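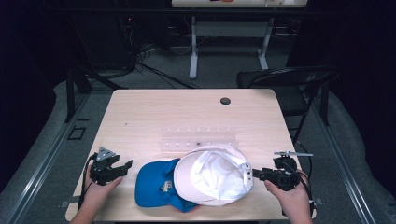 Can you wash a baseball cap without wrecking the brim?
Most modern ones will take a hand wash in cool water with a bit of dish soap, then a slow dry over something round. Old caps with cardboard in the brim shouldn't be soaked at all.

That's the version going into the list FAQ, unless someone objects. The long version is underneath, along with the message that set me off.

To: the Meseck list
Date: Wednesday, July 27, 2022
Subject: Re: caps, washing and storing

Hi everyone,

On the weekend somebody wrote:

> I've been put in charge of the club caps for Meseck and they are a
> disgrace. Half of them are white, or used to be. My mum always put
> hers through the top rack of the dishwasher and swore by it. Is that
> still the done thing? Also, how are people storing them? Mine are in
> a garbage bag in the laundry and every time I pull one out it has a
> new crease in it. I've been told to nest them like the shops do but
> then the front of the crown seems to go funny.

Oh, I feel this one! I looked after the caps for the Sadum carnival for years, and I have ruined more of them than I'd like to admit (the maroon ones, if anyone remembers, went a sort of salmon colour).

Dishwasher first. I've tried it, on the cold cycle with nothing else in there, and the caps came out clean enough but two of them had brims like potato chips. The heated dry is what does it, I think. Plenty of people get away with it and good luck to them, but I wouldn't risk a whole club's worth.

What I do now is fill the laundry tub with cool water, a squirt of dish soap, and let them sit. Do the colours apart from the whites, please, even if the blue has been washed before and you're sure it's finished running. It hasn't. The sweatband is where all the grime lives — sunscreen mostly — so turn the cap upside down and go around the band with an old toothbrush before it goes in the water. If it's a bad one I rub a bit of bar soap in and leave it overnight.

Printed or stuck-on logos, go easy. Embroidery will put up with a fair bit of scrubbing, but I had a batch from Xaba where the print started lifting at the corners, and that was just a sponge.

Drying: over a bowl, a saucepan lid, a kid's ball, whatever's the right size. Not on the line by the strap! You get a dent at the back that never quite goes. Out of full sun too if you can manage it.

Now, storing. I'm in the minority on nesting. The shops can do it because their caps are all the same shape and brand new, and the stack gets bought before it has time to sag. With used ones you want the front panels supported. I lay mine crown up in a single row in a long flat tub under the spare bed, each brim tucked over the cap in front, no more than eight to a row. The floppy ones with no stiffening can be folded in on themselves, back half pushed into the front half, and they don't seem to mind.

Do up all the straps on the same setting before you put them away, or they hook onto each other and you pull out four when you wanted one. I had six come up in a chain last December with the under-tens all watching.

The garbage bag has to go, sorry. Apart from the creases, anything even slightly damp in there will get those little black mildew spots, and on white I've never had any luck shifting them. A pillowcase is better if you're stuck.

One question back to the list: has anyone ordered from Faltamia lately? Their white ones used to have a decent plastic brim and I'm told they've gone to something thinner. Our order's due in a fortnight and I'd like to hear from someone who's washed one.

Cheers,
the cap lady at Sadum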